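How do you teach a robot to pick up a sandwich?

Robots don't know what a sandwich is. They don't know that if you squeeze one too hard, the filling comes out. So before a robot can do a job, a person often has to show it how.

One way is to hold the robot's arm and move it yourself, a bit like a teacher guiding your hand when you learn to write. The robot's joints can feel how far they have turned, and a computer saves every movement.

Another way is remote control. The person holds a pair of handles, and when they move their hands, the robot's arms move too. They open and close the grippers — the robot's fingers — in the same way. 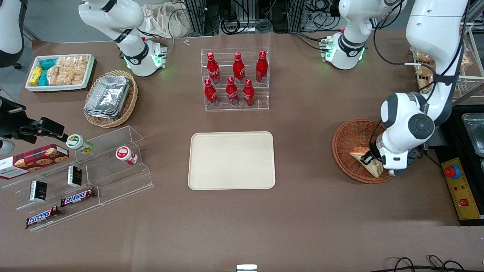
One gripper takes hold of a wrapped sandwich in a wicker basket. An empty tray sits in the middle of the table.

Once is not enough. At the Jamska workshop in Sandstead, Tanvir Haque showed a robot the same snack job 83 times. He moved the food to a new spot before each go, so the robot would not just learn one path through the air.

The computer then looks for what all the good tries have in common. Where was the food? When did the gripper close? After that, the robot has a turn by itself. If it misses, the person shows it some more.

Try it at home

Ask a friend to close their eyes. Guide their hand to pick up a soft toy and put it in a bowl. Do this 4 times, then let them try alone. Now move the bowl. Can they still do it?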